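Notebook, Nonar gripper line
Feb 16, 2020
Topic: rest offset of the fingers, and the backlight problem in the wrist images

Continued from the previous page. The policy from the Jastero set was trained again with the new loss, on 2,325 episodes. I kept the learning rate the same as before, so that the only change is the loss. The old loss punished each finger separately. The new one looks at the distance between the two tips, and this is what I wanted to test first.

1. Rest offset

In the closed position the two tips should be at equal height in the wrist view. In my notes from the last calibration they were equal. Now the right tip is very slightly higher than the left one. It is a small thing, but the network sees these fingers in every image, and I suspect it uses the shape of the closed tips as a signal for "nothing held". 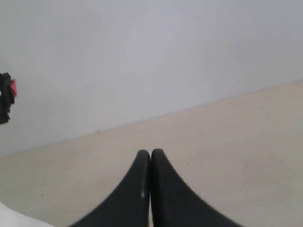
Nwosu wrote in the margin that the offset should not be corrected in software at all, that if we shift the image we only hide a mechanical play, and that the Lotstead people lost a month in this way. I agree with half of it. The play must be measured. But the episodes which are already recorded can not be recorded again, and for them a correction in software is the only thing I have.

What I decided: keep the raw images, write the offset in the episode header, and let the training code choose. I will train with the correction and without it, and compare on the same held-out part (439 episodes).

2. Empty or holding

The old threshold on finger opening gave a wrong answer in 41 of the held-out episodes. Most of them are with thin things, like a strap or a cloth edge, where the fingers are almost closed and still hold something. With the tip distance loss the number is 10. I am content with this, but I do not trust it yet, as it is one seed only. To be repeated with other seeds.

3. Backlight

When the wrist camera looks up and a bright window is behind the object, the dark things become one dark area. The black shell and the gripper under it are both nearly silhouettes, and the glare takes away the detail on the right side. The strap on the left is still clear against the pale wall. So the mask network finds the strap well, but it joins the lower rim with the gripper. I tried to raise the gamma before the mask step. It helps a little at the rim and makes the noise worse in the shadow. 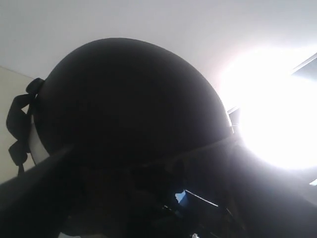 4. To do

Measure the play at both finger joints, cold and after one hour of work.
Fix the exposure on the brightest quarter of the image and see if the mask gets better or worse.
Ask Lotstead for their finger drawings, the newer version if they have it.
Run the other seeds before the April review.
Check if the header field for offset breaks the old loader. I think it does.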